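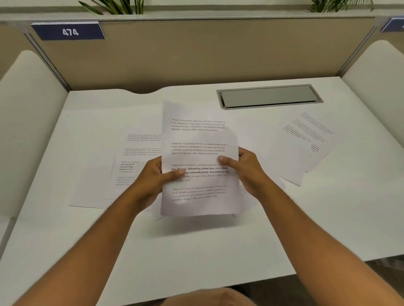 ## Ledstead mono laser, after 4 months

Bought it in June for the home office. Replaces a Wemard inkjet that clogged every time I went away for a week. Paid $207, no cartridge deal, cable not included (of course).

**Setup.** Quick. Wifi took two tries, second one worked after I moved it off the guest network. The app wants an account. Skip it, the regular driver does everything.

**Speed.** Fine. First page is slow from sleep, long enough to go fill a glass of water. After that it rips.

**Text.** Good part. Small type is clean, bold is properly black. My density test is the same dumb paragraph about village life pasted four times on one sheet, light gray at the top, heavier in the middle, faint again at the bottom. Default setting is a hair too light for my taste, bumped it up one notch and left it. Toner saver mode is ok for drafts, not for anything you'd mail.

**Paper.** Tray is shallow. Cheap stuff curls a bit, the Gosselin 24 lb stays flat. Envelopes go in the front slot one at a time and come out creased on one corner, havent fixed that.

**Noise.** Louder than the Wemard. Fan runs on for a while after the job is done. On a call I just wait.

**Toner.** Starter cartridge gave me 555 pages before the warning, then I squeezed out 40 more by shaking it. Replacement is not cheap. Tried an Anosport compatible one and it works, but the printer nags at every startup and the grays came out streaky. Back to the real one for now.

**Dislikes**

- power button on the back, why
- no duplex on this model, check the box before you buy becuase the next one up looks identical
- tiny screen, unreadable from standing

Keeping it. If you print photos or color anything, look elsewhere. For letters, forms and shipping labels it's good. Will update when the drum goes.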